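3.2 Holding vessels and the location of small utensils

The inventories described in Section 3.1 record what each household owned and where it was kept overnight. They say little about where things were during use. In the first round of visits we noticed that small utensils spent much of the day in places that did not appear on any inventory sheet: across the top of a bowl, under the edge of a board, in a cup. The second round was planned with this in mind. Participants were asked to prepare a cold meal of their choice at their own table or counter, and to put things down wherever they normally would.

We use the term "holding vessel" for any open container that takes utensils upright between two moments of use. It is separate from a storage vessel, in which utensils stay when no work is going on, although one object can serve as both. A crock beside the stove is usually a storage vessel. A drinking cup pulled into service at the start of a meal is usually a holding vessel and goes back to being a cup afterward.

Coding was done by Danai Athanasiadis and Kosmas Pappas from still images and written notes. Each utensil was given one of three positions: upright in a vessel, flat on the work surface, or resting on another object. Utensils in the hand were left out of this part of the analysis. A spoon lying half on a board and half on the table was coded as resting on another object. The coders worked separately on the first 200 images and then met to compare. Most of their disagreements concerned utensils lying partly on a cloth or a sheet of paper, and the rule was rewritten so that flat sheets count as work surface. All images were then coded again under the new rule.

Of the 3025 images collected, 42 were set aside because the work surface could not be made out. The remainder cover kitchens in Ollport and Liapis, with a smaller set from the shared kitchen at Brastico. The Brastico set is kept separate in the tables that follow, as the utensils there belong to the building and are put away by whoever finishes last.

Two patterns came up early and held through the second round. The first is that long-handled pieces tend to go into a vessel and short ones tend to be laid down. Participants explained this in terms of tipping. A light cup falls over if the handle is too long, but a short spoon sinks into a deep one and has to be fished out. Several people said they chose the cup first and the utensils after, and one in Liapis kept a heavy mug for the purpose - the handle had broken off years earlier and she no longer drank from it.

The second pattern is that the vessel stands close to the board. This was so even on large tables with plenty of free space elsewhere. When asked, participants spoke of reach and of keeping the table clean, and a few had not thought about it before. The board itself was seldom used as a resting place for spoons, but knives were often laid along its edge while the next item was fetched.

Figure 3 shows an arrangement in which more than one position occurs on the same surface. The red cup is the holding vessel, with an orange-red handle and a blue plastic knife standing in it. A peach-colored spoon lies outside the cup and was coded as flat. The cutting board is on the left. The handle was entered as "utensil, type unknown," as were all pieces whose working end was hidden inside a vessel. We considered inferring the type from the handle but decided against it after Iraklis Konstantinidis pointed out that some households own sets in which the spatula, the ladle and the slotted spoon share one handle design.

Plastic pieces raised a further question. In homes with young children, the cup and the utensils often came from the same shelf, and parents described them as a group that moved together. A child's knife was more likely to return to the cup after use than a metal one, which tended to go straight to the sink. We do not have enough metal and plastic pairs from the same household to test this, and it is left for the interviews in Section 4.

Figure 3. Upright and flat utensils near a cutting board. The translucent pink container behind the cup holds no utensils upright that can be seen and was not coded as a holding vessel.
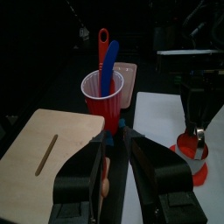

3.3 Return to storage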